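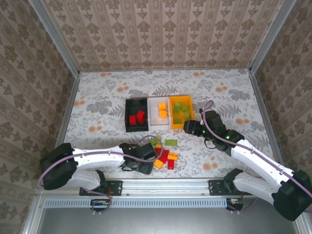

Our project looked at how a small household can keep toy building blocks in order without spending much time on it. We compared two ways of storing them: one deep box for everything, and open bins sorted by colour. For the second method we stood three bins side by side, with red blocks in the black one, orange-yellow in the white one and green in the orange one. The colour of a bin therefore gave no clue to what belonged in it, and a person had to look inside before putting a block away. We kept this arrangement for the whole test.

Method

Hülya Kurtuluş drew up the timing sheet and I did the typing and the tables. We had 19 people take part, all from the Deltevholm halls of residence. Each one put away a heap of mixed blocks tipped out on a tablecloth, first into the deep box and then into the bins. Two people left early on the Friday, so the results cover 17.

Results

The deep box was faster to fill for everyone. When we then asked for one particular block back, the bins won easily. Most people could see it from where they sat. With the deep box they tipped the contents out again, and the tidying had to be repeated.

Flat plates caused the most delay. They slid under other pieces and were hard to pick up off the cloth. Several people left them until last.

Problems

The order of the tests was the same each time, so practice may have helped with the bins. We should have swapped it for half the group. The cloth also had a busy pattern of leaves, and a plain one would have been a better choice for small green pieces.

The full timings are in Appendix B, and the questions we asked afterwards are in Appendix C.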